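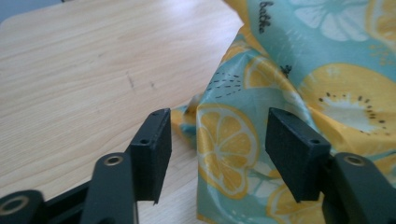
Iraís Chávez asked that we write the pad check before the cable check, so the order is changed from 22/01/2022.

Gripper comparison, Lovix pads and Perić pads

1. Pad screws tight, both fingers. OK.
2. Pads clear of cloth before start. OK.
3. Bushings clean. Comment: wipe after 28 cycles.

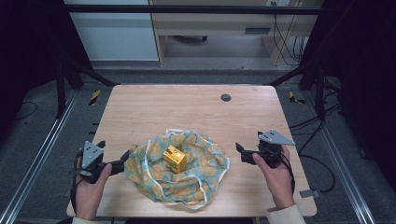
1 min read

4. Cables outside of the hands. OK.
5. Box on the cloth, grippers held clear. OK.
6. Floor tape. Comment: please to check again at Cultamberg.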